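首页 | 影评 | 剧集 | 原声 | 戏剧改编 | 登录

本站使用 Cookie 以改善浏览体验。继续浏览即表示同意。

《Brirkance》看完了,有人跟我一样气闷吗?

胖头鱼不吃辣
2021年2月22日
昨晚终于把《Brirkance》补完,185分钟,中间暂停了两次去倒水。先说好的,Ramil Fajardo 演的那个弟弟真的太稳了,厨房那场戏几乎没台词,就靠他低头剥橘子,我看得大气不敢出。可是!剧本把姐姐彻底写没了啊。原来的舞台版里她是一家人的主心骨,电影里她出场不是在哭就是在关门,最后一段独白还给了律师 Gremard,凭什么呀。

还有胡子。我知道揪着胡子不放很无聊,但是父亲那把胡子每换一场戏就换一个角度,葬礼那场我全程盯着他左边嘴角,悼词一个字没听进去。

夜航船长
胡子同意,姐姐那段不同意。独白给 Gremard 我觉得是全片最聪明的改动,一个外人来念这家人的账,比自己人哭诉狠多了。楼主看的是舞台版录像还是现场?

胖头鱼不吃辣
现场,七月那轮巡演,坐在第14排,前面一位大哥个子特别高,所以我可能也只看了三分之二个舞台(笑)。但独白我听得清清楚楚,她说“你们把门都锁了,钥匙给谁了”那句,全场一点声音都没有。电影里这句直接删掉了,我气的就是这个。

你说外人念更狠,我能理解,可前面总得给这个外人铺垫吧?Gremard 在前面91分钟里统共露了一小会儿脸,突然站出来讲全家的秘密,我第一反应是:您哪位?

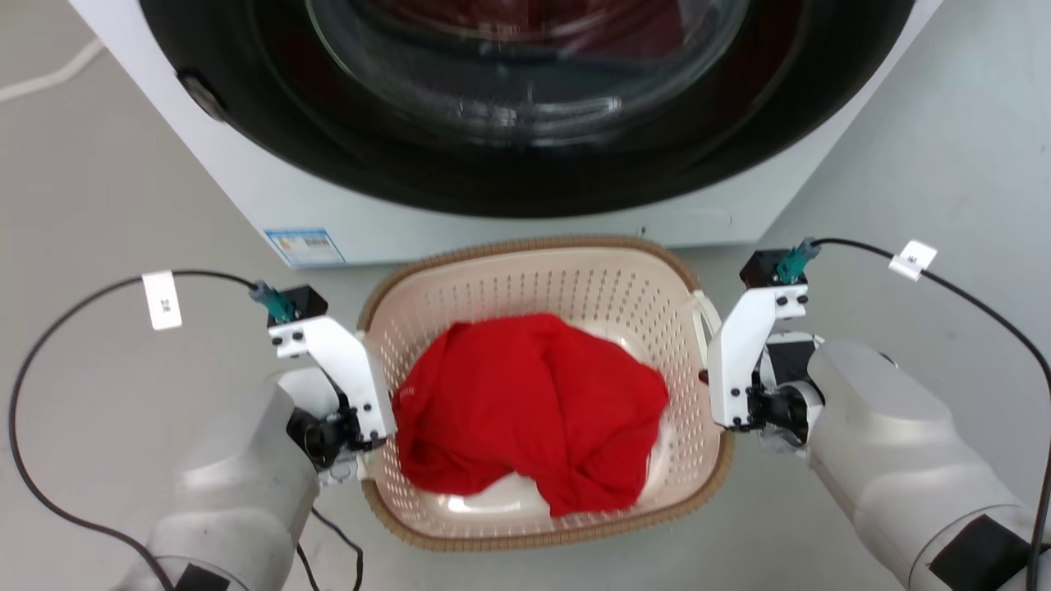 再说配乐。Giannakopoulos 那个主题旋律单听很美,我今天洗碗还在哼,可是导演好像怕我们不难过,每次有人沉默超过五秒钟就把大提琴推上来。剥橘子那场为什么好?就因为那里没配乐嘛。

小灯泡
配乐这条我举双手!而且混音也怪,二刷时我开了字幕才听懂码头那场在吵什么。

夜航船长
码头那场听不清是故意的吧,镜头在弟弟那边,他本来就听不清大人在吵什么。Nestor Maglaya 以前拍短片就爱这么玩,人物在隔壁房间说话,观众贴着墙听。

小灯泡
短片十几分钟可以这么玩,三个小时谁受得了啊,我票钱也是钱。

旧戏票
插一句,我是少数派,我喜欢电影里的姐姐。舞台版她太能干了,什么都替别人想好,演到后半场我都替她累。电影里她关门那三次,每次力气都不一样,最后一次几乎没声音,我在那里哭的。楼主可以回去再看看那三扇门。

胖头鱼不吃辣
三次关门的力气不一样这个我真没注意到……行,我周末回去翻。不过演员演得细是演员的功劳,剧本没给她话说还是没给呀,这两件事我想分开算。

夜航船长
那满分100你到底给多少?骂了这么长一楼,我看你还挺喜欢的。

胖头鱼不吃辣
及格往上一点点吧,弟弟一个人拉上去的。胡子扣的分我不打算还。

旧戏票
有人知道 Dosetti 那版剧本集还能买到吗?里面收了舞台版的全本,我想对着电影看看到底删了多少。

小灯泡
我常去的那家二手书店上个月还有一本,封面有点折,我明天路过帮你问问,私信你。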